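Teaching by hand at Skedari: a morning with the people who show robots how it's done

The kettle was already on when I got to the Skedari workshop, a little before nine, and the woman who runs the collection floor had plenty to say before I'd even found a chair.

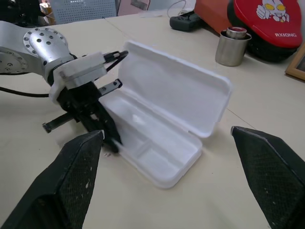 "People expect us to be writing rules all day," she told me, "and I suppose years ago we would have been. These days we mostly do the job ourselves, over and over, steering the arms by hand, and the system learns from that."

Each run through a job is called an episode, and her team has recorded 3,375 of them for the project they call Pliltel, which is all about small household containers — opening them, closing them, passing them from one arm to the other. Of those, 1,350 involve both arms working together, and those are her favourites (she went a bit pink admitting she has favourites).

"Two arms is a whole other kettle of fish. One has to hold steady while the other does the fiddly part, and you feel it in your shoulders by lunch."

I asked what makes a good example, expecting her to say a perfect one. She laughed at that.

"Oh, we want a few fumbles! If you slip and then recover nicely, keep it. The robot's going to slip too, and it needs to have seen somebody sort it out."

New operators practise for 14 hours before anything they record goes into the set, and she'd like it to be longer. She also asks them to shift things on the table between runs, and to change the clutter behind, so the system doesn't grow too fond of one arrangement.

The next batch goes to their partners at Sandberg in October. Until then it's lids, lids and more lids, she said, and would I like another cup of tea before the next session started?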